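Part 3: Setting up your Wolta display cabinet

If you've followed me through parts 1 and 2 you'll have the Wolta cabinet built, standing upright and screwed to the wall (please tell me you screwed it to the wall!). Now we get to the fun bit, which is putting the figures in. I've done this with my own Clallura figures more times than I'd like, mostly because I kept skipping steps, so I've written them down in the order that works for me.

You'll need the five glass shelves, the bag of clear pegs, a soft cloth, the light strip and its plug. I also use museum putty. Mandon's is the one I buy but any decent brand will do.

1. Wash your hands and dry them properly, then wipe each shelf on both sides. Fingerprints on the underside are a pain to reach later.

2. Push four pegs in for each shelf. The holes are numbered from the bottom, and for standard Clallura figures I leave 12 holes between shelves. The big winged ones want more, so measure yours first, wings and all.

3. Slide the shelves in from the bottom up, tilting each one slightly and lowering the back edge first.

Caution: never lift a shelf out with anything standing on it. I lost a Moth Queen that way and I'm still cross.

4. Fix the light strip along the inside of the door frame, on the hinge side. Peel the backing off a bit at a time and press as you go. Leave the bottom 80 mm free of tape so that the cable can bend round to the exit hole.

5. Plug it in and test it before you load a single figure.

Note: the strip that came in the box with the December batch has a stiffer cable. Jabari Lyimo wrote to me about his and he'd warmed the cable in his hands for a minute before bending it, which did the trick on mine too.

6. Sort your figures on a table before they go anywhere near the glass. I do mine by series and then by height, tall ones at the back. If any came with separate weapons or stands, fit those now while you've got elbow room.
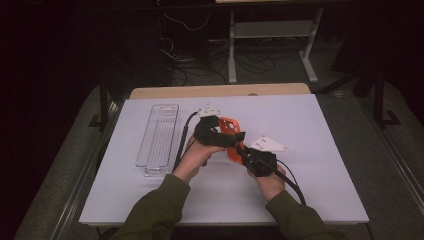

7. Load the bottom shelf first and work up. A pea-sized bit of putty under each foot is plenty. Press down on the hips or the base, never the head, as the neck joints on the older Clallura figures are very loose.

8. If you want a back row you can see, add risers. The Rotich acrylic steps fit this depth nicely with a finger's width to spare at the front.

Caution: keep each shelf under the weight printed on the sticker inside the door. Resin statues get heavy quickly, so mine live on the base of the cabinet.

9. Close the door slowly and watch the front row. If something wobbles, move it back a little and try again.

Tímea Szilágyi asked whether the lock is worth fitting. With small children or a cat, yes, and it only takes two screws. Keep the spare key somewhere other than inside the cabinet (ask me how I know). Fitting the lock is in part 4, along with dusting and what to do if the door starts to drop.

Last updated 2021-01-13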